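Bedtime, Version Nine

9 August 2020

The bedtime procedure in our house is now in its ninth version. I keep the versions in a notebook, mostly so that my husband and I can settle arguments about what was agreed. Our son is four. He goes along with a routine for as long as it takes him to find the weak point in it, and then we write another one.

Version eight failed on water. The rule said one cup of water after teeth. It did not say when the cup was finished. He could make four ounces last 25 minutes by taking sips the size of a raindrop, and since he was following the rule, we had no grounds to object. Version nine moves the water before teeth and ends it when the bathroom light goes on. 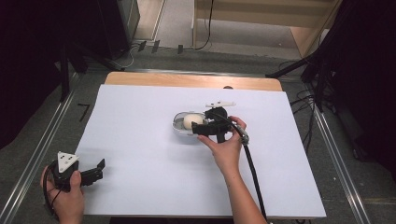
Ball in the tray, both hands busy.

The second change is the story count. It had drifted up to four, and the books had grown longer as well. We are back to two. He picks one and the parent on duty picks the other. The parent's book is read second, so that the last thing he hears is something slow. We tried it the other way in version six and ended most evenings with a truck book that has siren noises on every page.

I started keeping times in the spring, when we were all home and the days had lost their edges. I write down lights out, the number of times he comes out of his room, and when he is asleep as far as I can tell from the hallway. The log has 173 entries. I went through it last week with a pencil and found two things.

First, lights out matters less than I thought. Moving it earlier by half an hour got us the same sleep time and more trips to the hallway. The start of the bath matters more. On nights when he was in the tub before seven, he came out of his room once or stayed put. On nights when we ran late and skipped the bath to save time, we lost all of the saved time and then some.

Second, he comes out more often for me than for his father. I didn't enjoy writing that down. Iñaki Urquijo, who lives across the landing and raised three boys, looked at my columns and said I talk too much at the door. He was right. I explain. I answer the follow-up question, and by then he is sitting up. My husband says "Back to bed" in the same flat tone each time and walks him in.

So version nine has a script. Two words at the door, no answers, walk him back. I wrote it on a card and taped it inside the hall closet where he can't see it.

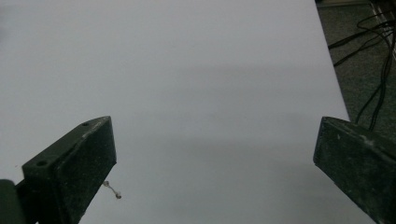
Pale surface, darker toward the bottom.

Results so far are mixed. The first three nights were worse, with seven trips on the second one. After that it dropped to two trips, then two again, then none. Last night he called out from bed to ask if water was alive. I stood in the hallway and did not answer. He asked again at breakfast, and we talked about it over the oatmeal.

Naps are still open. He skips them at home more often than not, and a skipped nap brings bedtime forward whether we plan for it or not. I have added a column for it. Preschool may start again in October, and they rest after lunch there, so I expect whatever I learn before then will have to be redone.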